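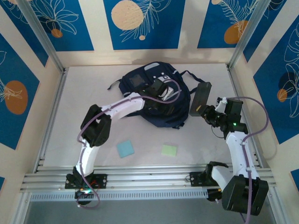

Fig. 1. Dark navy backpack, seen from above.

Section 3: Laying the line and filling the system

Okay, so by now you've got your Pivitz drip kit sorted into piles and you've picked which beds you're going to water. Good! This is the part I like best, and it's the part where I made most of my own mistakes, so I'll go a bit slower from here. I wrote the first version of this guide after putting the kit in along my blueberries in June, and I've added to it every time somebody wrote in with a question.

What you need for this section

The 50 foot coil of main line (the thick one)
The thin feeder line
The hole punch
Barbed connectors, straight and tee
Drippers
Ground pins
End caps
A bucket and a pair of sharp pruners

Before you start

Put the coil out in the sun for an hour while you have lunch. Cold tubing fights you the whole way and wants to roll itself back up. I once tried this at 7 in the morning and ended up with something like a giant spring across the lettuces.

CAUTION: Turn the water off at the outdoor faucet before you fit anything. Off at the timer isn't enough. Mine came on by itself while I had the line open and I got it right in the face.

Laying the main line

1. Screw the backflow preventer onto the faucet, then the filter, then the pressure regulator, then the timer adapter if you bought one. Check the arrows on the side of each piece. They should all point away from the house.

2. Hand-tighten everything. Please don't get the wrench out. Those are plastic threads, and if a joint drips, take it apart and check that the rubber washer is sitting flat.

3. Push the end of the main line onto the adapter. It's a tight fit and it's supposed to be! Dip the end of the tubing in a cup of hot tap water for a few seconds if your hands are giving up.

4. Walk the line out along the bed, keeping it a hand's width from the stems. Leave it a little slack - it shrinks on cold nights and a tight line will pull off its connectors.

5. Pin it down as you go. I put a pin every couple of steps and an extra one on each side of a bend.

6. At a sharp corner, cut the line and use an elbow. If you just bend the tube it will kink, maybe not today, but the first really hot afternoon it will.

7. Leave the far end open for now. The cap goes on later, after flushing.

Note: If your bed is longer than the coil, you can join on a second one with a straight connector. Chi-keung Chow, who grows a long row of currants and tested this section for me, ran two coils end to end on a gentle slope and was happy with it. On anything steeper I'd feed the line from the top of the hill.

Adding the drippers

8. Decide where each plant's roots are. For seedlings that's right at the stem. For an established shrub it's farther out, more or less under the outer leaves.

9. Punch the hole straight down into the line. Hold the tube in your other palm and give the punch a small twist as it goes in. A crooked hole will weep forever.

10. Push in a barbed connector until you feel it click, then cut a piece of feeder line, push it on, and put the dripper on the other end.

11. Give small plants one dripper and shrubs two, one on each side. I use six around my old fig and it still sulks in August.

Note: Punched a hole in the wrong spot? The little goof plugs in the spare parts bag are for exactly that. I've used most of a bag on one bed, so don't feel bad.

Flushing and filling

12. Put the bucket under the open end and turn the faucet on slowly. Let it run until the water comes out clear. You'll probably see bits of black plastic and some grit first.

13. Turn it off, fit the end cap, and turn it on again. Walk the whole line and look at each dripper. Give the far ones a few minutes before you decide they're blocked.

14. Go back over every joint with a dry finger. Fix what's leaking now, while you can see it, and then put your mulch down over the line.

CAUTION: Don't run liquid feed through the drippers unless the label says it dissolves completely. I clogged almost a whole bed with fish emulsion and the smell stayed for days.

How long to run it

Start with half an hour in the early morning, then dig down with a trowel next to a plant. You want damp soil as deep as the trowel blade. Sandy beds like shorter runs more often, and clay likes a long soak with a good rest in between. Write down what you settled on - I keep mine in pencil on the inside of the shed door.

If you're adding the Branalmont timer, leave it on manual until you've done the trowel check at least twice. Programming it is in Section 4, along with what to do with the batteries over winter.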